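Re: [rarnotine-users] hand keeps showing up as part of the workpiece
From: Radoslava Jurčo
June, 9:53 AM
2 replies, 0 shares

Njoroge Mwaipopo wrote:

> Has anyone got the self filter working well when the hand is
> lying on the part? Ours is fine in free space, but as soon as
> the fingers come down on a panel the segmentation glues hand
> and panel together, and the planner decides the panel has
> grown a wrist. I have padded the hand model until it eats
> half the part. We are on Skukach for planning, if it matters.

Hi Njoroge, and hello everybody,

Oh, I know this one so well! Kamil and I spent the better part of a month on it, and I wish I had written to the list sooner, so please forgive the length.

First, I would take the padding back down. We had ours up at 10 mm for ages (I think Romana set it during a bad afternoon and we were all too polite to touch it) and it hid the real trouble, which was time. The Rarnotine filter was using the newest joint state for every depth image, and our depth images arrive 53 ms late. In free space you hardly notice, but when the fingers close against a panel the model is already in its final pose while the picture still shows the old one. Once we looked up the joint state by the image stamp, we could run happily with 2 mm on the palm and a touch more on the fingertips.

The second thing is the metal, and I'm afraid I have less good news there. A bare aluminum plate under overhead lights gives us holes in the depth all along the raised channels, and the steel table is no kinder. Black plastic on top is a different sort of bad. What helped was to stop asking the segmentation to find the edge under the hand at all. We fit each part's outline before contact, keep that pose while the hand is down, and only refit after the hand has backed away. Kamil added a small flag for it, "hold_on_contact", and it is in the branch attached to ticket 3661 if you would like to try it. It's a bit rough and the log messages are partly in Slovak, sorry!

Do check how your tracker handles parts that overlap, too. Ours was merging the plate and the panel whenever the heights were close, and we blamed the hand for that as well, poor thing. Giving each part its own outline took care of most of it. Panels with lots of openings still confuse it now and then, where the metal shows through, and if you or Zuzana have a nice trick for that I would dearly love to hear it.

Could you send me a short log with the joint states and the raw depth stamps? I'm happy to run it through our setup this week and compare.

Warmly,
Radoslava
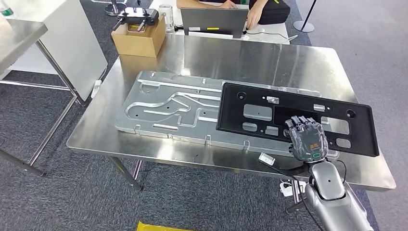 Right hand on the black panel, with the aluminum plate under its left end.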